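**Session 4 handout – Sorting by color on the bench**
Clarkau Shared Workshop, evening build course
Notes by Senad Berisha, with corrections from Vasilis Jurić

Last time we got the arm moving between fixed points and everyone went home happy. Tonight it has to decide where things go! It's my favorite session of the whole course, so please come with your code from session 3 already running. If yours still stalls at the home position, grab Vasilis before we start.

## The job

Blocks start mixed. The program picks them one at a time and puts them into two groups:

- green and yellow on the left side of the board
- red and blue on the right side

Shape doesn't matter for the sort. It matters a lot for the grip, though, and we'll come back to that.

## Setting up the board

The wooden board goes flat on the blue pegboard and gets bolted down. Do this before you calibrate. A board that creeps even a little will ruin your numbers, and you'll spend an hour blaming the code (I lost most of an evening in December to exactly this).

Measure your x and y from the near left corner of the board. Write the origin in pencil on your worksheet, with the direction of each axis. Teams at the Grukoscombe workshop measure from the center instead, so if you borrow their scripts, check the offsets first.

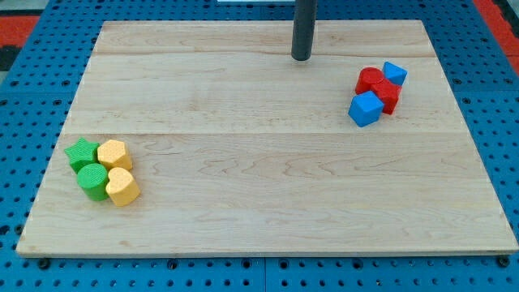
Keep the middle of the board free while the program runs. The arm crosses it on every move, and a travel height of 200 mm gives you plenty of room while you're learning. You can bring it down later when you trust your path – it makes the cycle noticeably quicker.

## Gripping odd shapes

Cubes are friendly as long as the fingers meet two flat sides. If a cube is turned, the fingers land on the corners and it spins as they close. Cylinders don't care about rotation at all, so use one for your first test.

Stars and hearts are where it gets fun. On a star, try closing across one point and the notch opposite. On a heart, try the two lobes, then try point to notch, and note which one holds. Vasilis swears by the lobes. I don't, and we'd both love to see your data.

Start with these values in the Grgić gripper script:

| Setting | Start value |
|---|---|
| Close speed | 13 |
| Grip force | 36 |
| Finger height above board | 17 mm |

Change one at a time and write it down!

## Placing

Packing blocks close together looks great, but the open fingers need space too. If your gripper nudges a neighbor on release, move the target out and try again. A good order is far blocks first, near blocks last, so the wrist never has to reach over what it has already placed.

## Before next session

1. Run the full sort three times without touching the board.
2. Log every drop, with the shape and the angle.
3. Save your script with your team name in the shared Nolletness folder.

Stretch task: swap the two sides by changing a single line. If it takes more than one line, have a look at how you stored your targets and bring it along. We'll open session 5 with a few of them on the big screen.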